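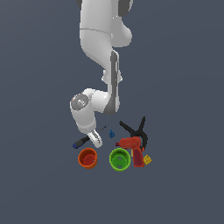 A white robotic arm against a slate-gray background.

About Mindale

Mindale is a small school for people who want to follow world affairs and have never felt quite at home with the subject. We teach evening classes and weekend courses on diplomacy, treaties, borders, trade talks, and all the slow, patient business that goes on between governments (most of it in rooms with bad coffee, as a good many of our guest speakers have told us). If you have ever put down the newspaper halfway through a story on a summit and wondered who half those people were and why they were cross with each other, then you are very much the sort of person we had in mind when we opened our doors!

How we got going

The school was started by Kobina Aidoo, who had spent a good part of his working life as an interpreter at trade and fisheries talks and came home with boxes and boxes of notes. He began by holding a reading circle in the back of the Toria bookshop. People brought an article they had found confusing, and Kobina would take them through it line by line, stopping to explain what a "frank exchange of views" usually means, or why a country might vote for something and then complain about it the next morning. The circle outgrew the shop, then it outgrew the church hall, and after one very crowded winter we signed the lease on the old Nyarko building, where we have been ever since. We still borrow chairs from Toria when we have a big night.

We now have 275 students in a normal term, and our lecture hall seats 300, so there is nearly always room for a friend. Our youngest students are still in high school, and our oldest like to remind us that they remember events we teach as history.

What we teach

Most people begin with First Steps in World Affairs, which runs for one term and asks for no background at all. You'll learn how an embassy works, what an ambassador does all day, how a resolution gets written and rewritten, and how to read a joint statement for the things it leaves out. There is a little reading each week, and we do mean a little, as we know you have jobs and families and dinner to get on the table.

After that you can go where your interest takes you. Some of our students sign up for Rivers and Borders, which looks at how neighbors share water and land. Others prefer Bargaining and Deals, a hands-on class in which you are handed a country, a set of instructions from your capital, and a partner who wants something different. It gets loud. We also run courses on sanctions, on election observing, and on the history of peace talks, and in March we put on our spring lecture series, which is open to the public and free to anyone under 18.

The Amen Room

Up the stairs and to the left you'll find the Amen Room, our library, named for the family who gave us their late father's collection of maps and memoirs. It holds 172 atlases, a long shelf of diplomats' diaries, and plenty of newspapers from other countries. Students may borrow 2 books at a time, and the librarians are generous about returns if you let them know. The armchair by the radiator is first come, first served, and it goes early.

How we try to run things

We don't take sides in class. Our teachers have their own opinions, as you would expect of people who have cared about this subject for so long, but they are asked to lay out the case for each government as that government would make it, and to leave the room to argue. You'll sit next to people you disagree with. We have seen some very heated discussions finish up over tea and a plate of shortbread, and more than one pair of students who met on opposite sides of a mock treaty now come back each term and ask to be put in the same group.

Fees are kept as low as we can manage, and there is help for anyone who needs it. Please just ask at the front desk, and you won't be made to fill out a long form.

Come and see us

Visitors are welcome to sit in on a First Steps class before signing up. Classes start at 6:30 p.m., but the doors open at 6, and the kettle is usually on by then. If you would like a tour of the building, or you have a box of old maps in the attic that needs a good home, stop by the desk and ask for Kobina. He is easy to find and happy to talk, so do leave yourself a bit of extra time.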